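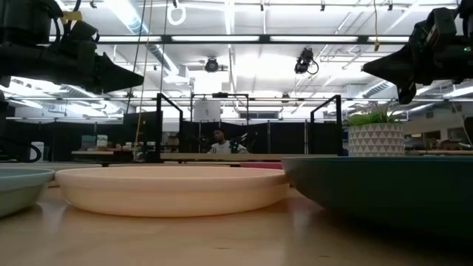 ## 4. Where readers say the slow burn pays off

I'll start with the thing that surprised me most, because it changed how I read the rest of the comments. When I asked people on Flidance to mark the chapter where they felt a romance "finally got going," I was sure they'd point at the first kiss. I'd built half my coding sheet around first kisses! I had a column for where it happened, one for who started it, and one for whether somebody's phone rang in the middle.

Most of them pointed somewhere else. Out of 2000 marked chapters, 646 had a first kiss in them and 1374 had some kind of shared chore or meal (a few chapters had both, so the two numbers overlap a little). Washing up, folding sheets, driving somebody's aunt to the airport, arguing over soup. I went back and recoded a batch of 146 chapters from scratch, convinced I'd been too generous with the word "chore," and I ended up changing only a handful of labels.

Figure 3. Table with dishes.

So what are readers responding to? My best guess comes from the free-text boxes, which I read over a couple of long July evenings. People kept using the word "after." They liked the chapter after the big argument, the breakfast after the night before, the awkward ride home. One reader of *The Brirkbridge Letters* wrote, "I didn't believe he loved her until he remembered she hates pulp in her juice." Another said she skips the steamy parts on a first read and goes hunting for the next morning, then comes back for the rest once she knows everyone is okay. I love that, and I had no code for it at all.

### 4.1 First person makes it louder

The pattern was stronger in books told in first person, present tense. I think it's a matter of access. If you're sitting inside the heroine's head while she tries to butter toast and act normal, you get the toast and the panic at the same time. In third person the same chapter can read as filler, and several readers called it exactly that. The Sethi series is a handy case here, as it switches from third person to first at book three, and the comments on its kitchen chapters go from "slow" to "my favorite part" with hardly any change in what the characters do.

I'd be careful with this, though. Book three is also where the series gets funnier, and I can't pull the jokes and the narration apart with the data I have. Somebody with more patience than me should try it with a standalone novel rewritten both ways.

### 4.2 Where it doesn't hold

Readers who came in through the Huvow book club were the odd group out. They marked kisses far more often, and they tended to mark them early. The club reads in short weekly chunks, and I suspect that matters more than taste does: if your chunk ends on a kiss, you spend the whole week thinking about it, while a quiet breakfast stuck in the middle of a chunk gets talked over by whatever comes next. I asked the club for its reading schedule so I could line the marks up with the breaks, and that comparison is in Section 5, along with the reread marks I've left out here.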